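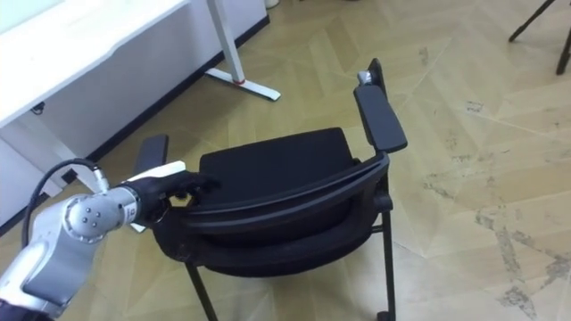

Where does the chair go? Seating and walking space in a small study room
Student project report, Interior Planning, second year
Skesville College

1. Introduction

In our college there are many small study rooms, and almost all of them have the same problem. The desk stands against the wall, and the chair stands wherever the last person left it. When the next person comes in, he or she must first move the chair before reaching the window, the shelf or the power point. I noticed this in my first term, when I was studying in the Droketow building nearly every evening.

The aim of the project was to find out how much a chair disturbs the walking space, and if a different kind of chair, or a different habit, would help. I did not want to design new furniture. The college will not buy it, and the old furniture is still good.

2. The room

I chose one room with a light wood-grain floor, a plain white wall and a white desk. The light colours were useful for my work, as a black chair is very easy to see against them and I could mark its position on my floor plan without doubt.

The walking space behind the desk should be at least 600 mm. I took this number from my own test with a backpack on my shoulders, so it is my working value and not an official rule. With less than that, I had to turn sideways.

3. Method

I placed the chair in three positions: pulled out, half under the desk and tucked in as far as it goes. For each position I measured from the rearmost point of the backrest to the opposite shelf. I also turned the chair to the left and to the right, which I had forgotten in my first plan. It changed the result more than I expected, as an armrest that points into the room takes space also. 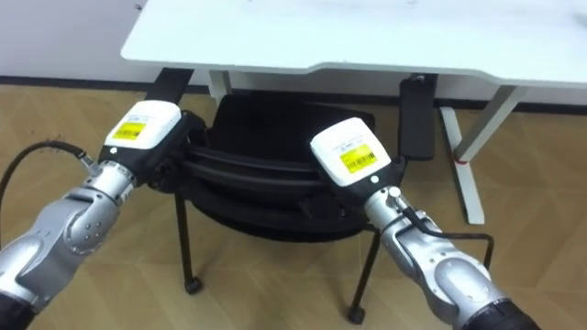 The backrest was my reference point for every measurement, as it is curved and the middle of the curve is easy to find with a tape. In my first attempt I measured from the armrest and I had to repeat everything, so I would advise other students to decide this point before they start.

After the measurements I asked 11 students to fill in a short questionnaire. I called the tucked-in arrangement "Brostance" on the form and the pulled-out arrangement "Costa" - these names mean nothing, but I wanted that the students would not guess which one I preferred.

4. Results

4.1 Office chair

With the chair pulled out, the walking space was smaller than 600 mm in every direction I tried. Half under the desk it was sufficient only when the chair was straight. Tucked in, it was sufficient always. The difference between half and fully tucked in was 27 cm, and to move the chair this distance takes only a moment.

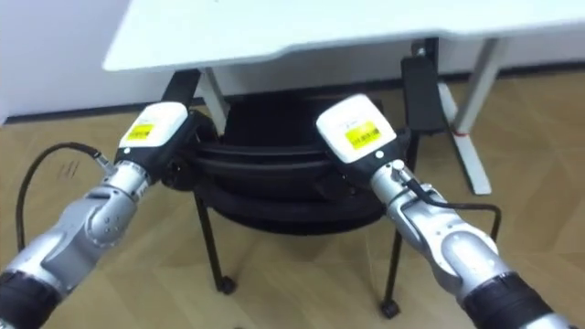 Figure 1. Black office chair tucked beneath the white desk.

Most of the students preferred the Brostance arrangement. Two of them wrote that they like to find the chair ready to sit on, and I think this is a fair opinion. One student wrote only "more light please", which I have passed on to the building office.

4.2 Folding chair

The folding chair was added in March, after a comment from my tutor group. When it is folded and leaned on the wall, it gives back nearly the whole floor. However, it was less popular for long sitting. Many students said that 20 minutes is fine but an evening is too long.

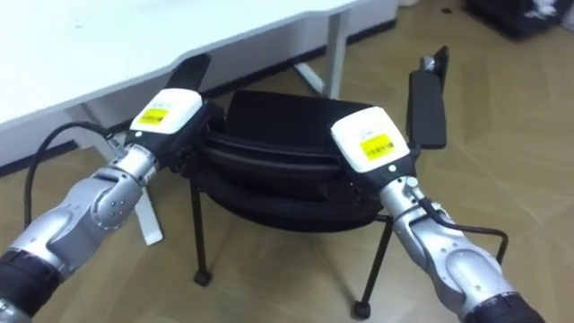
Figure 2. Black folding chair in front of the white desk.

The padding is thicker than I had imagined for this type, so the folded chair is not flat. This must be considered if somebody wants to store several of them in a narrow cupboard.

5. Discussion

The project was small, and it was done in one room only. A room with carpet could give another result, as castors roll differently there. I also did not test what happens when a bag hangs on the backrest, although this is very common in our college.

My recommendation is to keep the office chair and put a small sign near the door. The folding chair can be kept as the second seat for group work. If the project continues next term, I would like to measure again at nine in the evening, when the students are tired and want to go home.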